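Storing apples and other fruit over winter -- the quick version

Wandanel allotment notes. Written in a rush between jobs, so excuse the state of it.

Last updated Tuesday, November 29, 2022

Had three people ask me the same thing this month so putting it all in one place. How to keep a glut of apples going till spring without a cold store. We do it every year in a brick shed at Prorstead, north side, no heating. Works fine. Not perfect. Last good one usually gets eaten in April.

What you need

Shallow trays or crates, stacking ones if you can get them
Newspaper, or plain packing paper
A cheap thermometer
Labels and a pencil (pen fades, pencil doesn't)
Somewhere cool, dark, a bit damp
Mouse traps. You will want them.

Step 1. Pick the right ones

Late varieties only. Earlies go woolly in a fortnight whatever you do, so eat those, juice them, give them away. Test for ripeness -- cup the apple, lift, slight twist. If it comes off easy it's ready. If you have to tug, leave it another week.

Pick on a dry day. Keep the stalk on. Don't drop them in the bucket, put them in.

Step 2. Sort, and be ruthless

Three piles. Perfect, nearly perfect, kitchen. Perfect means no bruise, no hole, no split, no scab you can get a fingernail under. Only the perfect ones get stored. Nearly perfect sit by the back door and get eaten first. Kitchen pile gets peeled that night or it never happens.

Windfalls are never perfect. Even when they look it.

Step 3. Don't wash them

Wipe off slugs and muck with a dry cloth and stop there. Washing takes off the bloom and they shrivel quicker. Wash when you eat.

Step 4. Wrap or don't wrap

Wrapping each one in paper stops rot jumping from one to the next. Takes ages. I did 151 last year and gave up at the end of the box. If you've got the space, skip the paper and set them out in one layer, not touching. If you're stacking them deep, wrap.

Fold the paper over loosley, don't screw it tight.

Step 5. Get the temperature down

You want 3 to 5 degrees C. Ours creeps up in a mild spell, so the door gets propped open at night and shut by breakfast. Frost is worse than warmth though. If a hard one is forecast throw an old blanket over the lot.

Garages are OK if the car lives outside. Fumes and paint tins taint the fruit. So do onions. Lofts are no good, too much up and down.

Step 6. Keep the varieties apart

Mid-season apples give off a lot of gas as they ripen and bring the late ones on too soon. Separate shelves at least, separate sheds if you're lucky. Pears want their own tray, and checking every day or two once they start to turn, they go from rock to mush over a weekend.

Label every tray. Variety, date picked, which tree. You think you'll remember. You wont.

Step 7. Shelves for the stuff you're eating now

Separate from the main store. A week's worth indoors, shallow compartments so nothing gets buried, and top up from the shed. Bought citrus can go here too, in its own section. Oldest to the front, new in behind.
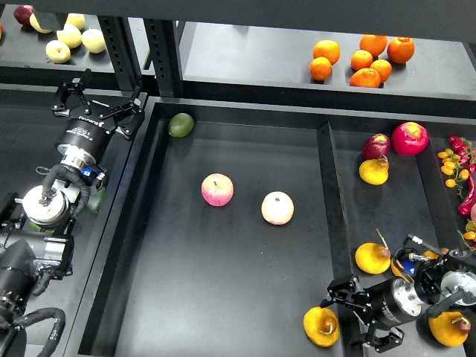
Step 8. Check every week

Ten minutes. Same day each week so it gets done. Look, sniff, lift anything suspect. One brown one out today saves a tray. Rotten ones go straight on the compost, not on the floor "for now".

Check the traps while you're in there.

Problems

Skins wrinkling -- air too dry. Stand a bucket of water on the floor, or put the apples in clear bags with a few holes poked in, top folded over, not tied.

Brown inside, fine outside -- got too cold, or was kept too long. Eat that variety sooner next year.

Tastes of cardboard -- old boxes. Line them with clean paper.

Something is nibbling -- mice. Block the gap under the door. Wire mesh over the trays helps.

Trays

Mine came second-hand from Margus Lill over at Sutherland, 70 for the lot, and they've done six winters. He has a few more going if anyone wants to ask him. The flat wooden sort, slatted bottom. If you're using solid ones drill some holes, air needs to get underneath.

Will add a bit on squash when I get a minute. Different rules, they like it warmer and drier.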